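Workshop notebook, Saketti bench
13/11/2023
Entry by Desta Abdella. Copy to Hamdia Mamo and Mesfin Ejigu.

Continued from the May entry on returned goods and mixed stock. The purpose of today's work was to clear the backlog of unsorted items from the Worku store and to settle how cookware and plumbing parts are to be recorded when they arrive in the same crate. The register stood at 1,474 lines this morning. Of these, 78 carry no category at all, and most of those are single items that were put on a shelf with a paper tag and left.

Fuad Tekleab had already separated the textiles and the paper goods. I took the hard items. Cookware is to be entered as one line where the pot and its lid are known to belong together, and as two lines where the fit has not been checked. The earlier practice of entering every lid under "miscellaneous metal" is discontinued. It made the lids impossible to find and led to two of them being issued with the wrong pots.

Pipe fittings are to be entered by shape first, then by color, then by nominal size if a size is marked. Where no size is marked, the field is to be left blank and the fitting placed in the tray for measurement. Estimated sizes are not acceptable. Amanuel Admasu has the calipers at present and has been asked to return them to the drawer.

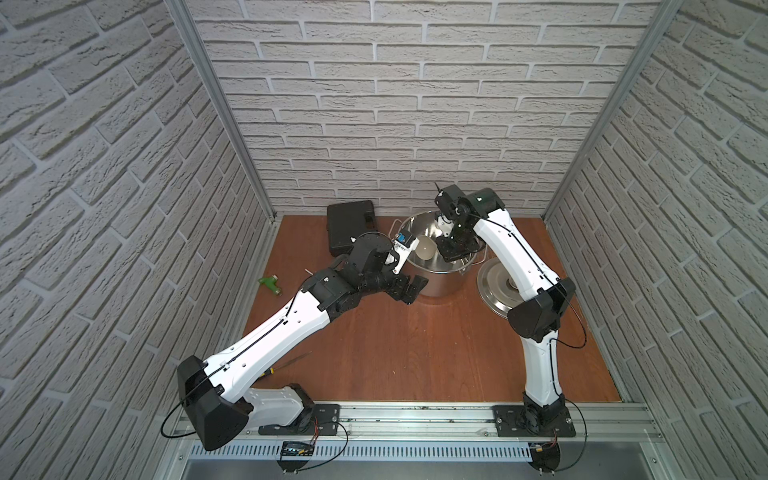
Should a lid stay with its pot when the pot is put away?
It should, set upside down on top with a sheet of paper between the two, and with both tags facing out.

The stainless steel pot with the wire handle is entered under cookware. Its lid, also stainless steel, has a provisional line of its own until the fit is confirmed. The green T-shaped pipe fitting goes to plumbing, color green, size field blank for now. The screwdriver with the yellow and black handle is a tool and is not stock; it should not receive a register number under any circumstances. The black plastic carrying case is entered as a case only. Contents of cases are to be listed separately, on the reverse of the card, after the case has been opened and checked by two people.

A point for discussion with Mesfin Ejigu — the register form has no place to record that one item was stored inside another. At Nedura this was handled with a letter after the line number. I am in favor of adopting the same method, provided that the letter is dropped once the items are separated. Otherwise the register will go on describing an arrangement that no longer exists.

Shelf allocation, revised: cookware to shelf 5, plumbing to shelf 6. The Cenden labels do not hold well on curved metal and are to be used on flat surfaces only. For pots, use a string tag on the handle.

Outstanding:
Confirm fit of lid and amend the line.
Measure the green fitting when the calipers are back.
Hamdia Mamo to approve the wording of the two new categories.
Old "miscellaneous metal" cards to be kept until the register has been checked against the shelves.

D.A.

3 comments
Shared 2 times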